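Ticket 1822
Product: Tretero canvas garden tool bag, cream with green trim
Supplier: Cleletti
Order: 4000-1576
Opened: 4/14/21
Status: Closed, advice given

Problem as reported

The bag will not stay upright when it is packed. It was bought in March and stood well enough for the first few weeks. Now it leans towards one side and goes over as soon as the trowels go in. The customer would like to know if the base is faulty and whether a stiffener is sold for it.

Reply 1, Cleletti support

Please empty the bag, lay it on its side on a table and check where the strap meets the canvas. The eyelet should be firm and the cloth should not be puckered. Check also that the strap is not twisted.
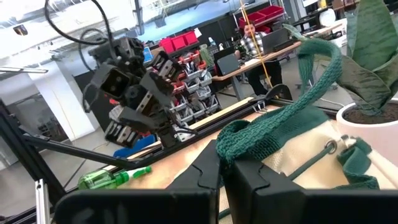
Customer update

Strap checked, no twist. The grommet does not turn when pushed with a thumb. No loose stitching in the green edging that I can find. The base has a crease across it, a little off centre, and the bag folds along that line when it tips. It spent a fortnight squashed under a sack of Bråten compost in the shed, so that may be the cause.

Reply 2, Cleletti support

A crease in the base is not a stitching fault. Please try the following and report back.

1. Turn the bag inside out and damp the crease with a spray bottle. Plain water only.
2. Press it flat under a heavy book overnight and let it dry fully.
3. Turn it back and put the long-handled tools in first, handles up, spread along both sides.
4. Leave the trowels and the spray bottle out until the bag stands by itself.
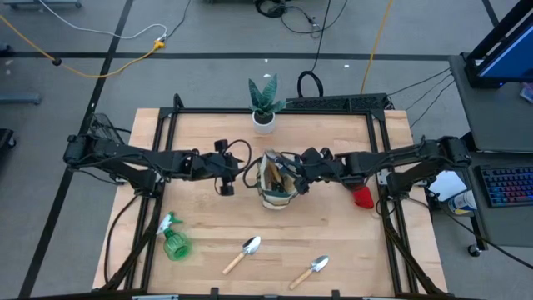
Customer update

Done as above. It stands with the long tools in and the two trowels left out. With one trowel added it still stands. With both on the same side it leans, so they now go at opposite ends. The full spray bottle is too heavy for it and I carry that separately.

Reply 3, Cleletti support

We do not stock a stiffener for this size. Workudeo sell a flat base board that can be cut down with scissors. No return is needed. The ticket can be reopened within 50 days if the crease comes back.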